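Encimera de haya y roble: galería de cocina y notas de mantenimiento

Esta galería reúne las notas sobre la encimera de listones de la cocina y los objetos que conviven con ella a diario: vajilla, tazas y recipientes de vidrio con tapa de cierre. Las imágenes están al final. Antes van los datos de uso y mantenimiento, que son los que suelen pedirme por correo.

Última revisión: 27 de junio de 2021.

1. Superficie

La encimera es de madera maciza en listones encolados a tope, con juntas alternas. Al tratarse de piezas distintas, el veteado cambia de un listón a otro: tramos con veta recta, tramos con dibujo en arco y algún bloque más oscuro que sus vecinos. No es un defecto de fabricación. El título de la página conserva el haya porque la primera versión hablaba también de la mesa auxiliar, que se retiró en febrero; la encimera es de roble claro.

El acabado es aceite Jastex, incoloro, aplicado en 3 manos muy finas. Entre mano y mano, lijado suave en el sentido de la veta y retirada completa del polvo con un paño de algodón. El sobrante de aceite se recoge a los 10 minutos. Si se deja más tiempo, forma una película pegajosa que después solo sale lijando. Los trapos impregnados se extienden al aire libre hasta que secan por completo y nunca se guardan hechos una bola, por riesgo de autocombustión.

El repaso anual consta de una sola mano. En la zona del fregadero conviene dar 2, con especial atención al canto delantero y a la junta con el acero, donde el agua se queda retenida. El agua estancada reacciona con los taninos del roble y, en contacto con hierro, deja manchas grises o negras. Las leves se tratan con ácido oxálico diluido, guantes y aclarado abundante. Las profundas exigen lijar el listón entero para que no quede un cerco.

2. Fondo útil y distribución

La encimera tiene 63 cm de fondo. En esa medida caben una fila posterior de objetos de uso continuo y una franja delantera para trabajar. La fila posterior queda contra la ventana y admite el cesto de cubiertos, las tazas y los cuencos. La franja delantera se reserva para preparar, servir y cerrar recipientes.

Criterios que se siguen en esta cocina:

Los cubiertos de uso diario van en vertical, en cesto con asa. Se traslada entero a la mesa y vuelve entero.

Los cuencos se apilan de dos en dos como máximo. Las pilas más altas resultan inestables junto a las persianas, que al bajarlas rozan lo que sobresale.

Las tazas se colocan sueltas, sin colgadores. Los ganchos Trummer que hubo bajo la balda se desmontaron porque desportillaban el esmalte de las asas.

Los platos grandes se dejan en el extremo de la encimera y hacen de frutero cuando no se usan para servir.

3. Recipientes de vidrio

Para las sobras se usan recipientes de vidrio transparente con tapa de plástico y pestañas de cierre. El vidrio no retiene olor ni color, permite ver el contenido sin abrir y se apoya bien sobre la madera siempre que la base esté seca. Un recipiente recién sacado del horno no se pone nunca directamente sobre la encimera: marca el aceite y, además, el contraste térmico con una zona húmeda puede fisurar el vidrio. Se usa un salvamanteles de corcho Prilon.

La parte débil del conjunto es la tapa. La junta de silicona se extrae cada 2 o 3 semanas con el mango de una cuchara de madera, se lava aparte y se vuelve a montar seca. Si se monta húmeda, aparece moho en el canal. El canal se limpia con un cepillo interdental Tondident, que entra en las esquinas donde no llega el estropajo. Las pestañas se cierran por parejas opuestas; si se cierran en orden correlativo, la junta queda pellizcada en el último lado y el cierre pierde estanqueidad.

Las tapas no van al horno ni a la bandeja inferior del lavavajillas. Una tapa deformada por calor no se recupera. La prueba es sencilla: se llena el recipiente de agua hasta la mitad, se cierra y se inclina sobre el fregadero. Si gotea por un solo lado, suele bastar con recolocar la junta. Si gotea por varios, se sustituye la tapa.

Para guardar los recipientes vacíos hay dos sistemas. Con la tapa puesta ocupan más y conservan olor a cerrado, pero no se pierden piezas. Con las tapas aparte se ahorra una balda completa, a cambio de emparejarlas cada vez. En esta cocina se usa el segundo, con las tapas en vertical y ordenadas por tamaño.

4. Galería
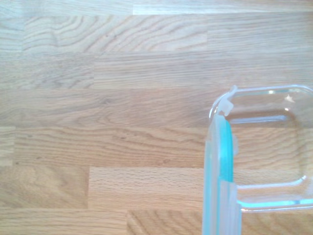 Veteado de los listones y esquina de un recipiente de vidrio. La base deja ver la madera.
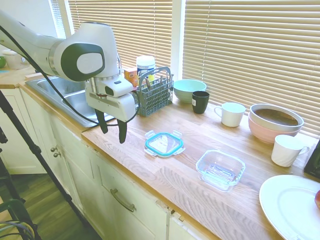
Recipiente cuadrado abierto y, junto a él, su tipo de tapa: borde azul y cuatro pestañas. En la fila posterior, cesto gris de cubiertos, tazas y cuencos.

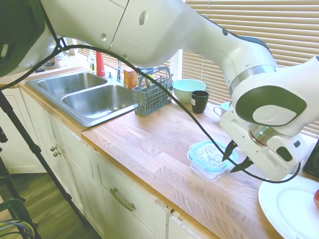

Recipiente con la tapa encima, apoyado directamente sobre la encimera. A la derecha, plato blanco de ala ancha con una manzana roja.

5. Limpieza diaria

Paño de microfibra escurrido, agua templada y unas gotas de jabón neutro. Se pasa siempre en el sentido de la veta y se seca a continuación con un segundo paño. No se emplean lejía, amoniaco, vinagre puro ni estropajo metálico. Las partículas de acero que suelta este último se incrustan en el poro del roble y se oxidan con la primera salpicadura.

Las manchas de café y de té salen con bicarbonato en pasta, 10 minutos de reposo y aclarado. Conviene probar antes en una zona poco visible, ya que la pasta matiza el aceite y obliga a repasar el punto tratado. Para la grasa sirve el mismo jabón neutro, algo más concentrado.

Los cercos blancos de humedad superficial suelen desaparecer por sí solos en un par de días. Si persisten, se lija a mano con grano fino y se aplica aceite con muñequilla, difuminando hacia los listones contiguos.

6. Pendiente

Falta medir la dilatación de la encimera entre invierno y verano en el extremo libre. También queda por sellar de nuevo la junta trasera, que se ha abierto ligeramente bajo la ventana. Se hará con masilla elástica neutra, después de retirar la antigua con espátula de plástico y de dejar secar el hueco un día completo.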